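Willora Shared Rooms: progress report to the Marar Fund
October 12, 2023
Prepared by Nia Rosser

Period covered

This report covers the work done since the first payment in February. The grant pays for two things: fitting out the guest rooms with plain, hard-wearing furniture, and setting up sorting of cans and paper at room level so that less of it ends up in the general trash.

Furniture

All 22 rooms now have a bedside cabinet. We chose the gray one with an open shelf under the top and drawers below. Residents use the shelf for phones and books and the drawers for clothes. The raised rim around the top has been useful, as cans and pens stay put when they tip over. Two cabinets came with drawers that stuck. Vovodex replaced the runners on both and did not charge us.

The round metal knobs work loose with use. Aravind Rao tightens them when he does the monthly room check and has asked for a box of spare screws, which we will buy from the repairs line.

Clearing the rooms

Most of what gets left behind is drink cans, and most of those are on the bedside cabinet. Bowls from the shared kitchen are the next most common item. We had first planned a single weekly clearing round. That was too long a gap, and we now clear twice a week.

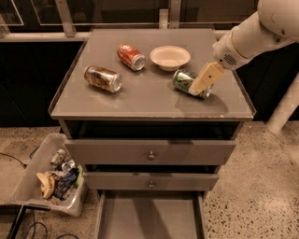
Bedside cabinet during clearing, with three cans and a bowl on top and the bottom drawer open.

The order of work is the same in every room. Cans come off the top first, then paper, then dishes go back to the kitchen. Drawers are pulled out and checked before a room is handed to the next resident. Crushed cans are accepted by our recycler along with whole ones, so there is no need to sort them further. Cans with liquid left in them are emptied in the bathroom sink.

Bins

Each room on the ground floor has had a plastic bin on the floor next to the cabinet since the summer. We picked bins you can partly see through so that staff can tell what is inside without lifting them. Mixed contents remain the main problem. Cans, wrappers and paper are going into the same bin and have to be separated later by hand, which took 181 staff hours over the period. We had budgeted for less.
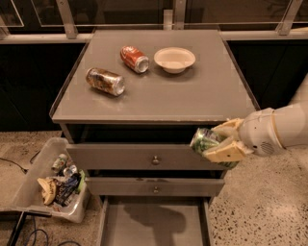 On the question of a second bin per room, Subbarao Warrier wrote back that he would sooner see one bin with a divider, as two would leave too little floor beside the bed and residents would end up using whichever was closer. We have priced both. The divider is cheaper, and we plan to try it on the ground floor before ordering for the rest of the building.

Spending

Furniture is complete and came in $269 under the budget line. We ask permission to move that amount to bins and dividers. Staff time is over, for the reason given above.

Next steps

Fit dividers on the ground floor and review after a month.
Put up the printed sorting sheet inside each room door. Aishwarya Raju has the final text.
Order spare knobs and screws.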